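# Open day at the Doucette reading rooms

I went up to Doucette in August for the open day, mostly to see the notebooks and to hear Karine McIntyre talk about editing them. I had been there once before, years ago, when the collection was still in boxes and you had to write ahead to see anything. 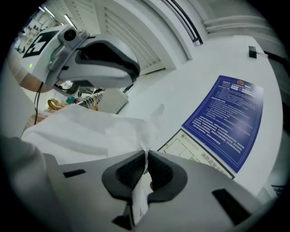

The doors opened at ten. The building is the old grammar school on the hill above Cillen, and the philosophy papers take up the whole second floor. There are 1360 letters in the catalog now, along with the notebooks and a good number of lecture drafts. Most of it came from the two small journals that were run out of Cillen and Gulen and that argued with each other, in print, for most of their lives.

Yvette Leclerc took the morning tour. She began with the notebooks, 52 of them, shelved in the order they were found. Some carry dates on the first page and many don't, and she said the order has been challenged more than once. One reader has argued that the notebook on promising belongs before the one on judgment. If that is right, a passage usually read as a change of mind would be a first attempt. She showed us both passages in photocopy. I couldn't decide between them.

The Gulen side of the collection is thinner. The editors there threw away whatever they had printed, so what survives is mainly what they turned down. It makes for odd reading. You get the rejected essays, with the notes in the margin, and then you have to go to the bound volumes to find out what they preferred. The bound volumes are on open shelves by the stairs and can be handled without asking.

Lunch was soup and bread on the ground floor. I sat with Chia-hao Chien, who is translating a set of the letters, and we talked about a word the Cillen writers use all the time and never define. In the early letters it means something close to "attention." Later it is nearer to "patience," and in one letter it seems to be both. He has tried using one English word throughout and has tried using two, and he dislikes the results about equally. At the moment he is using two, with a note.

Karine McIntyre spoke at two, to nearly 60 people, in a room set out for fewer. Her subject was how much an editor should fix. She read a page from a lecture draft as it stands, with the false starts left in, and then the same page as it was printed in the first edition. The printed version is clearer. It also drops a sentence in which the author admits that the example doesn't fit the claim. McIntyre thinks the sentence has to go back. Sheldon MacPherson, who helped with the first edition, was in the second row and disagreed. His view was that the author had crossed it out in another copy and that a crossing-out is a decision too. They went back and forth on this for a while, politely, and I thought it was the best part of the day.

A few practical notes for anyone planning to go:

- The reading rooms close for an hour at noon.
- Pencils only on the second floor.
- The bus from Gulen stops at the bottom of the hill, and it is a steep walk.
- Copies can be ordered at the desk and are mailed out later.

I spent the last hour with a folder of letters that Lise Leclerc had put out on the long table, all of them about a single review in *Filtolau*. The review itself runs to a page and a half. The letters about it go on for three years. I got as far as the second winter before the bell, and I have asked for copies of the rest.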